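Review: the Sandico retry method on a modular task board
By Aminu Obi
June 13, 2020
14 shares | 4 comments

Short version up front: it's a decent method, it's slower than the write-up makes it sound, and the slider part is worth your time even if the rest isn't. Long version below, typed fast, sorry.

Sandico is a training recipe, plus a small code release. You record demonstrations on a two-arm setup, the policy learns from those, and then — the new bit — it learns from its own failed attempts, with a person marking the moment where things went wrong. One mark per attempt. No reward design, no simulator. I liked that a lot on paper.

Setup took longer than I wanted. The config files assume one arm, so you end up copying blocks by hand for the second. Two of the camera keys are named differently in the docs and in the code. Fixable, annoying. 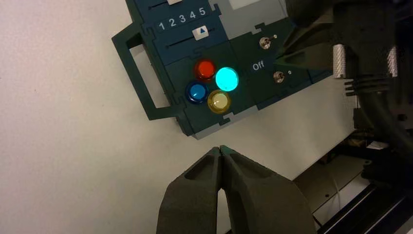

I used 30 demonstrations per skill, same as the authors suggest. Skills were press a named button, flip a named switch, move a slider to a number, turn the knob. Buttons were fine almost right away. A button forgives you, you can come down a bit off center and still get it. Switches were a bit worse, the policy likes to push next to the lever and then sit there waiting. After the marked failures went in it quit waiting and backed off for another go, wich is the whole selling point really.

Numbers for the switch, baseline first. Plain imitation, 20 good out of 32 tries. I did not run a bigger batch, I had the setup for a short stretch and that was it. So take it as one person's result and don't go quoting it at people.

Comparison with Farari, as lots of you will ask. Farari wants a reward signal and a long night of unattended running. Stronger at the end, probably. But you have to babysit the resets and the logging is a mess. Sandico I could start after lunch and have something to look at before dinner.
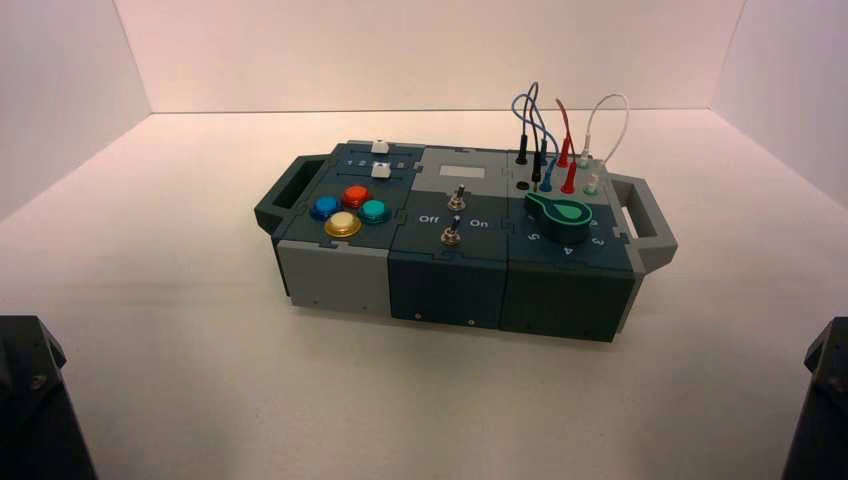

Rawat wrote in to say the marking step is where it all falls apart, because two people will put the mark in two different places on the same attempt and the policy just learns the average of their opinions. Did I check for that, and if not, would I?

Didn't check. Fair point. I did all the marking myself, and I know I got lazier toward the end, marking late. If you have a team, write down a rule before you start. Mine was "first moment I'd have grabbed the stop button" and even that drifted.

Other gripes. Training logs only print every so often and you can't change it without editing the source. The checkpoint folder fills up quick. One crash from a missing folder that the script could of made on its own. The viewer tool is nice though, scrub through an attempt, hit a key, done. 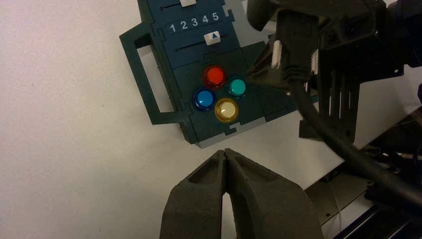

The wrist views matter more than I figured. I dropped them for one run to save memory and the knob skill went to pieces, it would come in at a good height and miss sideways. Put them back, fine again. The docs call them optional. I wouldn't.

Lighting I can't say much on. Everything was shot under flat even light, and the folks at Sturbridge who tried an early version reported trouble with shadows. Haven't seen it myself. 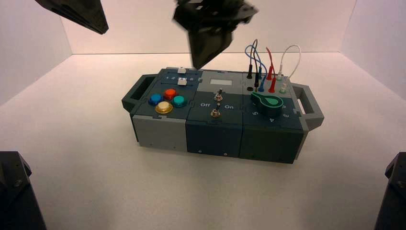

Sliders are the real test of this method and the reason I'd tell you to try it. The target is small, it has to move along a track, and if the finger lands a hair too far over you're pushing on panel. Plain imitation was hopeless for me there. The approach is the hard part: one dark fingertip coming down just above the rear white knob, with the front knob sitting right near it in its own track, so there isn't much room to be wrong. With the marked failures added it started lifting and lining up again when it came in crooked. Not every time. Enough that I kept it.

Would I use it again? For sliders and switches yes. For buttons don't bother, plain imitation does the job. Wait for the two-arm config to get cleaned up if you're not in a rush, they're saying August.

Good: failure marking, the viewer, quick turnaround
Bad: config files, camera names, thin logs

4 comments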